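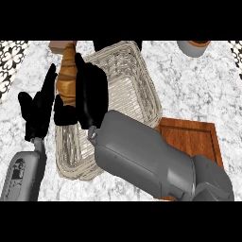 Thread on hard water in Filtdale, and what it does to a domestic hot water cylinder. Long and fairly dull. January 24, 2020.

1/ The supply to our side of the valley comes off limestone. I have tested it at the kitchen tap every month since September. The highest reading was 173 mg/l as calcium carbonate, the lowest not far under it. Most charts call that moderately hard.

2/ Hardness on its own does very little in a cold pipe. Scale forms when the water is heated: dissolved bicarbonate breaks down, carbon dioxide leaves, and calcium carbonate comes out on the hottest surface available. In a cylinder with an immersion heater, that surface is the element.

3/ Scale conducts heat badly. On an electric element the heat still ends up in the water, so the running cost barely moves. The element itself runs hotter under the crust and fails sooner. People often quote large energy losses from scale. Those figures belong to gas boilers and heat exchangers.

4/ I drained the cylinder and took the element out. Dried deposit, scraped off and weighed with the loose flakes from the bottom: 875 g. The previous element had been in for 5 years.

5/ Tools, for those who asked last time: box immersion spanner, hose, bucket, wire brush, new fibre washer. Isolate the electricity at the consumer unit and check it is dead before touching the cover. Crack the joint loose while the cylinder is still full, as the weight of water stops the copper from twisting. Then drain.

6/ Thermostat setting. Mine was at 70. It is now at 60, which slows the scaling and is still hot enough to deal with legionella. I would not go lower in a stored system.

7/ Softener or no softener. The quote for a Skoltum twin-tank unit, fitted, was £1044. A replacement element and washer cost a small fraction of that, and I can fit them myself. If you have a combi boiler the sums come out differently.

8/ Magnetic and electronic conditioners: I had a Sjögren clip-on coil on the rising main for the whole of the last element's life. See post 4. No control cylinder, so draw your own conclusions. I have not put it back.

9/ A reader in Skiltudden reports almost no deposit after a longer spell than mine. Their water is off granite and very soft, so that is expected. Soft, slightly acid water has its own problem, which is pitting in copper. Check the anode if you have one.

10/ Next reading at the end of the month. I will add it below.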